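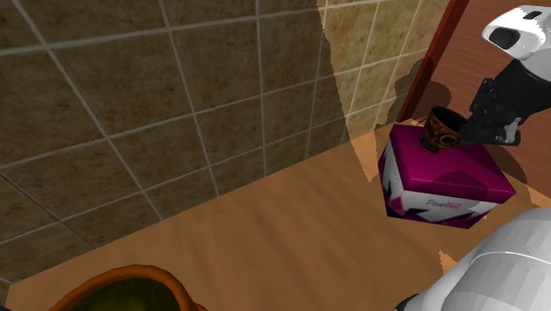

Tire stagger is the first thing to check when a Late Model won't turn in the center of the corner. You can measure it in the garage with a steel tape and a notepad, and it takes ten minutes.

## What you need

- A 1/4-inch steel tape, not cloth
- An accurate gauge
- Chalk or a tire marker
- The notes from your last race

## Measuring

1. Set all four tires to the pressure you plan to start on. Use the same gauge every time.
2. Let them sit for an hour out of the sun, then check the pressure again.
3. Wrap the tape around the middle of the tread. Keep it flat and pull it snug.
4. Read it to the nearest sixteenth and chalk the number on the sidewall.
5. Subtract the left rear from the right rear. The difference is your rear stagger.

Do the fronts the same way and write them down too, even if you don't plan to change them.

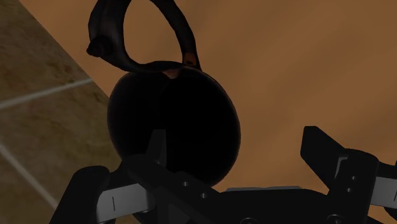

*By the Soltani Late Model setup desk | Filed under: Tires and Wheels | Updated in September*

## Making a change

Change stagger by a quarter inch at a time and leave the springs alone while you do it. More rear stagger helps the car rotate. Too much makes it loose off the corner, and the driver will start feathering the throttle - you'll hear it from the pit wall.

At Drukau, a flat half-mile, we start low and add. At Hornine the banking does more of the work, so we run less and rarely touch it after practice.

A pound or two of air will move a bias-ply tire enough to measure. Radials hardly grow, so with those you have to sort through the stack for the size you want.

## After the change

Stagger alters ride height. Put the car back on the scales and reset the cross weight before you go out. Our Suker car showed 683 on the left front after the last swap and needed a turn out of that corner to get back to where it was.

Run five laps, check tire temperatures right away, and tape all four again while they're hot. Log the hot numbers next to the cold ones.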